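Who gets to sit at the front table?

I joined the youth wing of our party when I was 19, mostly because a friend dragged me to a meeting and there was free soup. I'm 31 now and I'm still technically a "young member," and I think that tells you a lot about how we do things around here!

So, the Mamel branch meeting. A few of you have written to me asking what happened, and I've seen some pretty wild versions going around, so let me give you mine. I was there for the whole thing (all four hours of it, and my back still knows it).

The plan was simple. We were going to vote on whether the youth wing should elect its own chair again, the way it did before the merger with the Solto branches. Right now the regional office picks the chair for us. It was meant to be a temporary fix for one season and then it just kind of stayed, the way a folding chair ends up living in your kitchen. The person in the job is perfectly nice. She also hasn't been to a Mamel meeting since July.

Yaqin Xu had written the motion, and it was short – one page, no fancy language. We had more than 500 signatures behind it, collected outside the bus station and at the college and, in my case, mostly from my cousins and everyone they've ever met. I was really proud of that stack of paper. I carried it in on my lap like a baby.

And then the regional people told us the motion couldn't be heard. The notice period is 14 days and they said ours had come in 10 days before. Yaqin had the email showing when she sent it. They said it counted from when it was opened. I mean, come on! If I could count my rent from when my landlord's letter gets opened I'd be a rich woman.
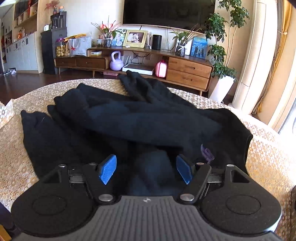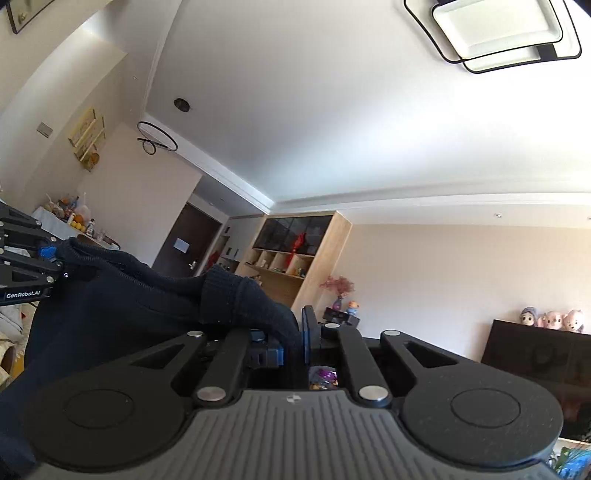 What bothered me most was the tone. Somebody from the Trultent office got up and told us that we'd understand these things better when we'd been in politics a little longer. Qiuyue Su has been knocking on doors for this party for eight years. She's done it in sleet. She stood up, said exactly that, and sat down again, and the room got very quiet for a bit.

I don't want to make this into old people versus young people. My aunt is 70 and she was clapping harder than anyone. Plenty of the older members in Wei came over afterward to say they'd back us, and a couple of them remembered when the youth wing ran its own paper and picked its own fights, sometimes with them. They seemed to miss it.

So we're sending the motion in again, on paper this time, and Yaqin is getting a stamped receipt at the front desk. If you signed before, you'll need to sign again (I know, I know, I'm sorry). I'll have the sheets with me at the library most evenings, at the long table by the radiator, and Qiuyue has a set too if you're closer to her side of town. Bring your membership number, and bring a pen that works, please – mine keep walking off.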